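Lanus hand-held gripper kit: good enough for small switches and buttons?

Posted in Robots and Automation

Desta Kahsay
I consider to buy the Lanus kit from the Gommont shop, the version with two fingers, for 440 dollars. My work is to record short tasks by hand, for example pressing the switch on a power strip, and later train a small arm with them. My colour settings are fine but I worry about the fingertips. Are they precise enough for this, or do I need the narrow tips, which are sold separately?
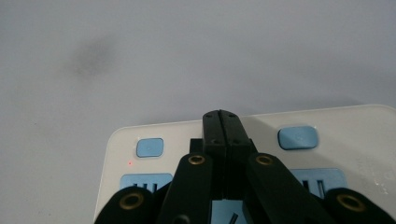

I have also a budget limit of 772 dollars with everything, including shipping to Plovarville. Has anybody used it for more than a few weeks?

Feyisa
I use it since May. With the jaws closed you can press a normal switch without trouble, so try the standard tips first. Keep the two fingers fully together when you press — if they are a little open, the force goes to one side and the screws become loose. I tighten mine every Friday. Also begin each recording from farther away, with the fingers open, so the arm learns the approach and the press together.

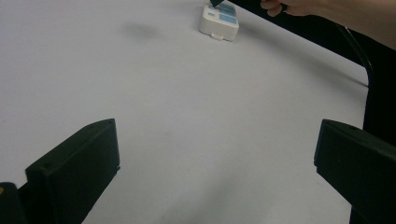 plover_3091
Mine came with one joint too stiff and the shop took very long to answer. Good kit, slow service. Ask them about spare screws before you pay.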